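Is a paid Lent reading plan worth it for a small church group?

Our church study group (Tamihana Chapel) meets at 7 p.m. in January and February, then does something longer for Lent. Someone wants us to buy the Piko plan at $149. The sales page says over 3,528 groups have "grown deeper" with it. Grown deeper how? Has anyone used it?
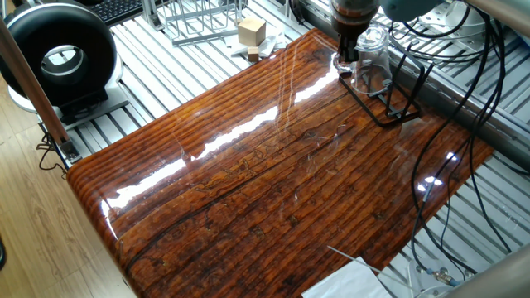
Answer 1

We bought it two years ago. You get 77 short readings and a leader's guide that mostly repeats the readings. Half our group quit by week three. I'd want to see a full week before paying, and they wouldn't show us one.

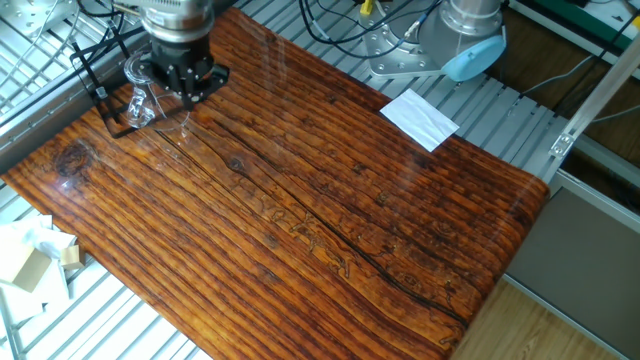
Page last changed: January, 4:15 p.m.

Answer 2

Its fine. People complain about anything that costs money. Our pastor liked it.

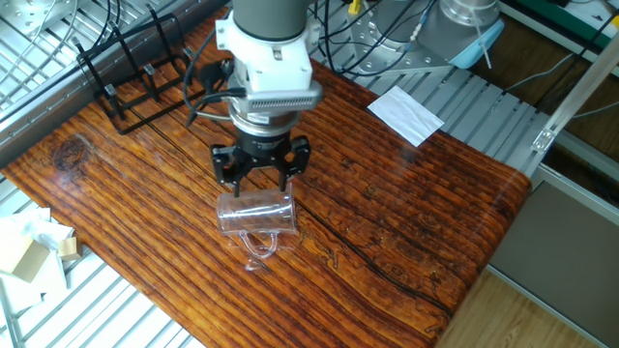
Can one copy be shared by the whole group?

Only if the license says so. Piko's covered one leader when we looked, and everyone else was supposed to pay again.

Answer 3

I don't trust group numbers from a publisher. Pamico used to claim 1,494 churches for its Advent course, and I never managed to find one that had finished it. Pick a Gospel, split it into six parts, and have a different person bring the questions each week.

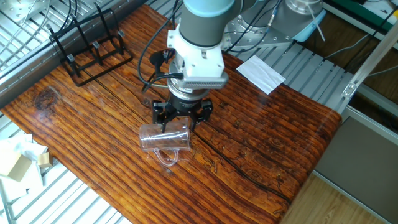

If that falls flat by the second week, you can still buy something, and you'll have a better idea of what your people will read. I'd also ask whoever suggested Piko if they've read any of it themselves.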